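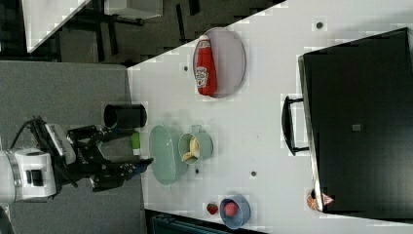

How do I get old ketchup off a white tabletop?

Forough Rashti, Prelldale

We have a white table that everything gets put on. Ketchup dried on it overnight, and after wiping there is still a faint orange mark. I tried dish soap and a sponge, 2 rounds. The table was bought secondhand and I don't know what the surface is. I don't want to scratch it or make it shiny in one spot. What should I try next?

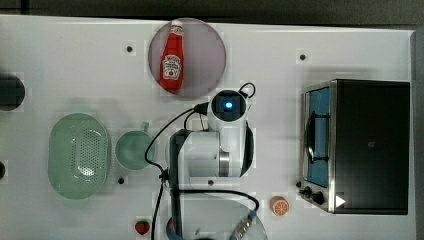

Photo: Forough Rashti

Bleddyn Morris

Baking soda and a little water, mixed to a paste. Leave it on for 5 minutes and wipe with a soft cloth, no scrubbing. Rinse, let it dry, and look at it in daylight before you do it again. Try a corner first - some finishes go dull. Skip the green scouring pads.

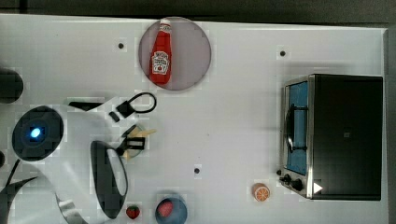
Dried ketchup mostly comes from the cap and the bottom of the bottle, so it pays to wipe both before it goes back on the table. We had the same trouble in August and now keep a saucer under ours. Lying the bottle on a plate like the one near the top of the table works too, and the plate can go in the sink. Check under the strawberry as well. Berry juice leaves a pink mark that is harder to get out than ketchup.

Erdem

Sunlight. Ours faded in 7 days by the window. Might not work for you.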